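4.2 Who left, who came back, and who says so

The interview material is where earlier writing on reformed hard rock bands has been most trusting. A singer tells a webzine that the split was friendly, that the label lost interest, that everyone stayed in touch, and within a few years this has hardened into the history of the band. We collected 96 interviews with members of groups that had broken up and later reformed under the same name, and marked 1,087 passages in which a speaker gave a reason for a departure or a return. We do not treat these passages as evidence of why anybody left. They are evidence of what people were prepared to say while they had an album or a run of club dates to sell, and we think a fair part of the existing work has mixed up the two.

The case of Kestetti shows the trouble well. The group made two records, lost its drummer and its deal, and stopped. In the interviews that came out before the reunion, the singer Silviu Văduva blames a change in public taste. In those that came out afterwards he blames the management. The guitarist Wael Naciri, who did not take part in the reunion, blames Văduva. Each account is told with the same ease, and each includes small details (a cold rehearsal room, a phone call late at night) of the sort that readers take as a sign of honesty. But Naciri's phone call and Văduva's phone call cannot be the same one, as each man says the other rang him. We have found no paper record that settles it, and we doubt that one exists.

It might be said that such quarrels are harmless gossip and that the records speak for themselves. We are not convinced. The story of the split decides who is later counted as an original member, and that in turn decides whose name goes on the poster. Khrystyna Vasylenko, who played bass on the second Kestetti album but not the first, is an original member in some of our interviews and a hired hand in others, and the change follows closely on whether she was in the touring band that year.
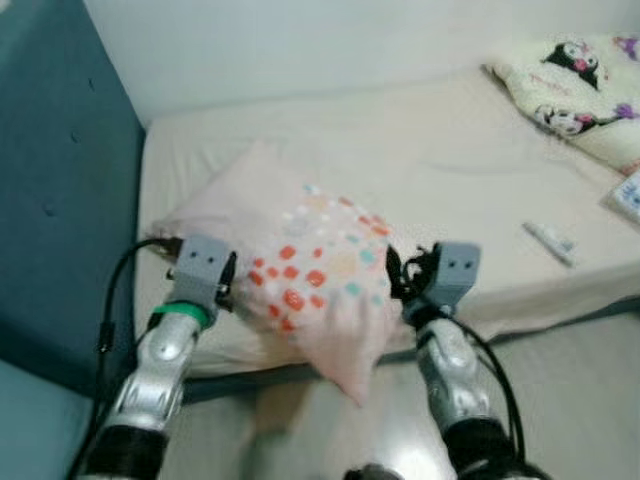

The second guitarist is the post most often filled by someone new, and the one in which the change is most often waved away. Members say that the parts are the parts, that the new player knows the songs, that the crowd cannot tell. This is to treat the two guitars as a matched set, like the pair of boxy grey gripper heads holding the pink patterned pillow between them, where the right mirrors the left and there is little in the shape of either to say which would be missed. In the recordings we compared, the guitars were seldom a pair of that kind. One player held the rhythm slightly behind the drums and the other pushed against it, and when the first was replaced the songs sped up. Audiences may well have failed to notice. That is a claim about audiences, though, and it has been made almost entirely by people standing on the other side of the stage lights.

Pateo is a harder case, and one that counts against our own argument to some degree. When the band reformed, Latifa Salem was the only member left from the first album, and the reviews we read were warm. Several of them say the group had never sounded better. We went back to the rehearsal tape that circulated among fans in March, before the first show, and could hear what the reviewers meant: the rhythm section is tighter and the backing vocals are in tune, which was not always so before. If the name of a band stands for a level of playing, then this was a better Pateo than the old one. If it stands for a group of people, it was Salem and some friends. Reviewers moved between these meanings without remark, sometimes inside a single paragraph, and we suspect that the warmth of the reviews depended on their being able to do so.

We should be careful here. It is easy for the sceptic to become as fixed in his views as the fan, and to hear a loss of nerve in every second drummer. When we played unmarked excerpts to each other, our own guesses as to which line-up we were hearing were poor. We do not report them as a result, because we had all heard the records many times and the exercise was not properly run. They did put us off making strong statements about sound.

The voice is a different matter, or so it is always claimed. In the interviews the singer is the one member who is said to be beyond replacement, and the claim is usually made by the singer. Much is then made of how well the voice has lasted. We could find no agreed way of testing this. Wear on an object can be looked at directly (Figure 1), whereas a voice reaches us by way of a microphone, a mixing desk and a hall, or on record by way of as many takes as the budget allows. Songs are also dropped to a lower key on stage, often without any mention of it. Ashraf Fahmy, who has sung with Sqalli in both of its periods, is the only speaker in our material who brings the subject up without being asked, and he does so to complain that the old keys were chosen by a producer and had never suited him. It is a good line. It may even be true, but the demos from before that producer was hired are in the same high keys.
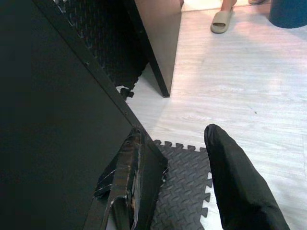
Figure 1. Scratched and chipped surface of a black gripper finger, at the bevelled edge of a matte black panel.

There remains the question of sales, which is where reunion stories tend to end up. The reissue of the first Sqalli album was pressed in an edition of 2,000, and the band has called it a sell-out in every interview since. The word is doing a lot of work. Copies were sold by the label to shops, and a shop that still has a box of them under the counter has, from the label's side, already bought the lot. We asked for returns and were not given them. Other writers have accepted the sell-out as proof that demand for the old music was there all along, and have then used that demand to explain the reunion. Given the order of events this will not do: the reissue was announced after the reunion shows, and some of the buyers must have come to the record through the shows.

None of this shows that members of reformed bands tell lies. Most of what they say is probably close to what they believe at the time. An interviewer who has grown up with the records, and who has been given a short slot on the phone between two others, is badly placed to press them, and we found very few follow-up questions in the passages we marked. Where one did occur, the answer was usually a joke — a good one, in Văduva's case — and the talk moved on to the new album. We have therefore left all stated reasons for departure out of the comparison in the next section, and rely there on sleeve credits and printed tour listings only, even where this means that a member known to have played on a record goes uncounted.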